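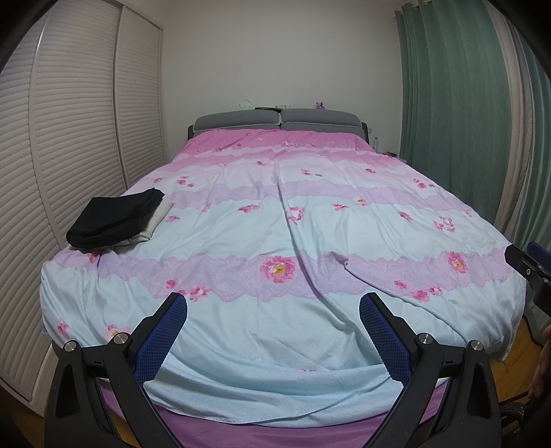 The spare room, November, with the big flowery comforter on.

I have been keeping a moth list since spring, which is the kind of sentence that clears a space around you at parties. It began with a bucket, a bulb and two sheets of perspex that Kojo Nutsugah was getting rid of when he moved to the far side of Tudcombe. He had caught moths in his back garden for years and said he'd had enough of getting up at five. I said I was up at five anyway. This was true at the time, and I have regretted telling him ever since.

For anyone who hasn't met one, a moth trap is a light over a box. The moths come to the light, fall down the gap into the box and spend the night sulking in old egg trays. In the morning you lift the trays out one by one, work out what you've got, write it down and let them go in the long grass. No moth comes to any harm unless the robin gets there first. Our robin learned the timetable in four days. I now do the whole thing crouched under a garden umbrella, and the neighbours have stopped asking.

My first night produced 8 moths, and I could name none of them. I had a field guide with very fine paintings in it, in which every brown moth looks like the brown moth next to it, and the text says things like "variable". I spent an hour and a half on one small creature the colour of weak tea and decided it was a great rarity. Kojo looked at my photo and said it was a Common Quaker. He was kind about it. He used the word "common" only the once, and then only because it was the name.

After that it got its hooks in. By the end of June I knew my Heart and Darts from my Turnip Moths, most of the time, and had been to one evening of the Stelwood moth group, where Tomoyo Kinoshita runs a sheet and a lamp in the clearing behind the car park. I recommend this to anybody with warm socks. You stand about in the dark holding a cup of soup and not much happens, and then an Elephant Hawk-moth comes in like a thrown slipper, bright pink and olive, and grown adults make a noise.

The names are half the fun. Whoever named the British moths had plainly been left alone too long. There's the Uncertain, which is well named, and the Anomalous, and the Setaceous Hebrew Character, which I have now said aloud in a queue at the post office. There is a moth called the Sprawler and one called the Merveille du Jour, which is green and black and white and looks like a bit of lichen that has come into money. I had one of those in October, sitting on the outside of the bucket as though it couldn't be bothered to go in. I took 10 photographs and eight are of my thumb.

The night everyone talks about (everyone being me and Kojo) was in July, when it was hot and close and there was no moon to speak of. I lifted the lid and the whole box was humming. I was out there until nearly nine, late for work, with egg trays all over the lawn. The count was 456, a great many of them Large Yellow Underwings. If you have never met a Large Yellow Underwing, imagine a moth that has drunk four coffees and wants to go up your sleeve. They barge about and upset everyone else, and they are always on top of the tray with the thing you wanted to see underneath.

Then there's the paperwork. Records go to the county recorder, who for our bit is Sota Nomura, and who replies to every batch with a short list of the ones he doesn't believe. I had nine of these in August. He was right about seven. The other two I am still sore about, especially the Dark Dagger, which can't be told from a Grey Dagger without doing something to it that I'm not prepared to do. It has gone down as "Dark/Grey Dagger agg.", and that's how the matter rests between us.

The running total as of last Wednesday is 2,274 moths, and I don't expect it to move much before the spring. November is thin. You get a few Feathered Thorns, the odd December Moth that can't read a calendar, and if it's mild and damp there are November Moths on the kitchen window, all of them males and all of them looking faintly let down. The females of some of the winter species have no wings worth mentioning. They walk up a tree trunk and wait, and the males fly about in the freezing drizzle looking for them. I find I have a lot of sympathy on both sides.

It's worth going out with a torch for those. Tania Pathirana and I did the lane from Gindton down to the ford last week, looking at oak trunks like a pair of very slow burglars. We found three male Winter Moths, one female (Tania's, and she'll tell you so), plenty of woodlice, and a man walking a spaniel who crossed to the other side.

Next job is to clean the egg trays, or more likely throw them out and start eating more eggs. I've also been told that you can paint a mix of black treacle, brown sugar and old beer on a fence post and bring in the ones that don't care for light. The treacle is in the cupboard. The beer keeps going missing before it gets old, so I may have to buy some I don't like.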